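Student Project Report
Course: Applied Consumer Studies, second year
Title: What the Buyer Sees Before the Test Drive – Used Car Listings from Two Dealers and One Private Market

1. Introduction

My project is about how used cars are presented to buyers in written listings. I chose this topic after my family was looking for a used car in August, and I read many listings in one week. Some of them told me a lot, and others told me almost nothing except the price and the color. I wanted to know if this difference is only an accident or if there is a pattern in it.

The main question is the following: how much of the information that a buyer needs is given in the listing, and how much must be asked by phone or at the lot? The second question is whether cheaper cars have poorer listings than more expensive cars. I expected that the answer to the second question would be yes. The results are a little more complicated, as I explain in section 4.

I did not look at new cars, leasing or motorcycles. I also did not visit the cars myself, with the exception of two cars at the Haberkorn lot, which I mention in section 5.

2. Sources

I used three sources. The first is Haberkorn, a family dealer with one lot near the bus terminal. The second is Skornwood, a larger dealer with a workshop and its own financing desk. The third is Neveo, an online market where private persons put their cars for sale without a dealer.

At the beginning I also planned to use Undeno, which is a site that collects listings from other places. After the first day I saw that the same cars were appearing there with shortened text, so the comparison would not be fair. I removed Undeno from the main data and used it only to check prices.

In total I collected 321 listings. Of these, 226 came from Neveo and the other 95 came from the two dealers. The private market is clearly bigger in my data, and the reader should keep this in mind when I compare the groups.

3. Method

I saved every listing as text on the day I found it. This was important, as listings change often and some of them disappear in the evening of the same day. I then read each one and marked if the following points were present: mileage, year of first registration, number of previous owners, service history, known damage, date of the last inspection, condition of tires, and the reason for sale. Each point received one mark if it was present, even if it was written in a very short way. The highest possible score was therefore eight.

The point "known damage" gave me the most trouble. Many sellers write "normal wear for the age" and I had to decide if this is information. In the first round I gave a mark for it. In the second round I took the mark away again, because a buyer cannot do anything with such a sentence. All numbers in this report are from the second round.

I also wrote down the asking price and if the seller accepted a lower offer. The words "price is firm" and "price negotiable" are easy to find, but many private sellers write nothing and you only learn it in the conversation.

4. Results

Mileage and year of registration were present in nearly all listings. This is not surprising, because the forms on the websites ask for them. The service history was more often given by dealers than by private sellers. Skornwood attaches a scanned page from the workshop to most of its cars, while Haberkorn writes one sentence, usually "serviced by us before sale".

The reason for sale was almost never given by the dealers, which is logical, but private sellers like to write it. The most common reasons were a new child, a new job with a company car, and moving to a different city. I found these texts useful even when they were not exact. A seller who writes four lines about why the family needs a bigger car usually also writes about the scratch on the rear door.

For the second question I divided the cars into price groups. The cheapest cars on Neveo had surprisingly full descriptions. I think these sellers know that the buyer is suspicious, so they explain everything, including the smell of the dog. The weakest listings were in the middle group. Here the seller often trusts that the model name is enough.

The financing information was a problem only with the dealers. One listing at Skornwood had a monthly payment in large numbers and the full price in a smaller line under it. When I calculated the full cost with the payment plan, the difference from the cash price was 486 dollars. This is not hidden, but you need a calculator and some patience. Haberkorn does not show monthly payments in the listings at all, and you must ask in the office.

I also compared prices for the same car on different sites. In one case a small hatchback was 800 dollars cheaper on Neveo than on Undeno. The seller had reduced the price and the collecting site was still showing the old one. A buyer who reads only the second site would maybe not call.

5. Visit to the lot

I visited Haberkorn one time to compare two listings with the real cars. The first car agreed with its text in every point. The second car had different tires on the front and on the back, and this was not in the listing. When I asked, the employee told me immediately and without discomfort – it seems that nobody had asked before they wrote the text. I do not want to make a big conclusion from two cars, but it showed me that "not mentioned" does not always mean "hidden".

I would have liked to make the same visit at Skornwood. They asked for an appointment together with proof of a driver's license, and I do not have mine yet.

6. Problems and limits

The biggest limit is that I worked alone and gave all the marks by myself. A second reader would probably give different marks for the service history, where I was sometimes generous at the beginning and more strict at the end. I tried to correct this by reading the first listings again.

A second limit is the season. In late summer many students and young families buy cars, and the offers in winter may look different.

The reading and marking was done in our project room, where each student had a place for the whole term. I printed the listings and sorted them by price group, and this was slower than a spreadsheet but I made fewer mistakes.
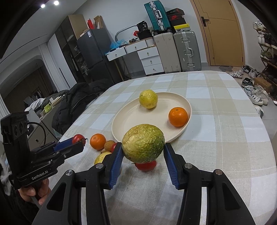 Fig. 1. Pomelo and tomatoes on the checkered tablecloth, with the two hand-held grippers.

7. Recommendations for buyers

From my data I would suggest to write a short list of questions before calling a seller. The three points that were missing most often were tire condition, date of the last inspection, and number of owners. If the listing has a monthly payment, ask for the total amount in writing. It also helps to look for the same car on a second site and compare the date of the text.

For sellers I have only one suggestion. Describe the damage with its place and its size. "Dent on left rear door, size of a coin" was the best sentence in my whole collection, and I remember that car better than many cleaner ones.

8. Further work

If I continue this project next term, I would like to follow a group of listings until the car is sold. Then it would be possible to see if full descriptions help to sell faster, which I could not study here. For this I would need permission from Neveo to see when and why a listing was closed. I have sent a request through the contact form and I am waiting for the reply.

Appendix A: marking sheet with the eight points
Appendix B: list of price groups
Appendix C: calculation of the payment plan from section 4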